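Tiltumton Household Automation Group
Minutes of the meeting held Wednesday, September 25, 2024

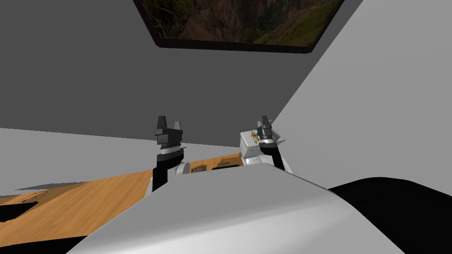

1. Tabletop clearing, simulated room
The group went over the Skastgate runs first. The task is to pick up small items and put them in a bin, using both arms. The model got through 27 of 50 attempts without help. Most failures were on flat objects. One member pointed to the low brown ledge at the back of the table, partly hidden behind the robot's own torso, where the two small dark items sit, and asked whether the head view is any use for a reach like that. It was agreed that it probably isn't, and that the next set should be run with the torso leaned back as well as upright. Both arms will still start with the fingers pointing up.

2. Laundry
No change from July. Towels are acceptable if they start flat. Shirts are not. Wisholm has offered more fabric models, but the group did not want to take them on before item 1 is settled.

3. Shop floor
Haslinger asked if shelf restocking could be tried in the store this year. The view of the meeting was no. Boxed goods of one size could be done at a slow pace with a person standing by, and Haslinger would save no labor that way. Bags and loose goods are further off. A reply will go out saying so, with the Skastgate numbers attached.

There was some disagreement here. Two members felt a night trial with one aisle was worth doing even if it lost money. Held over.

4. Budget
$3,000 remains for computing time. Half goes to the repeat runs under item 1. The rest is not assigned.

5. Other business
The question of what counts as "done" came up again. For now, an item dropped and picked up again counts as a success if it ends in the bin within 2 minutes. The score sheet needs a separate column for drops.

Actions
Repeat runs, both torso positions: simulation team
Reply to Haslinger: secretary
New score sheet: simulation team, before the runs start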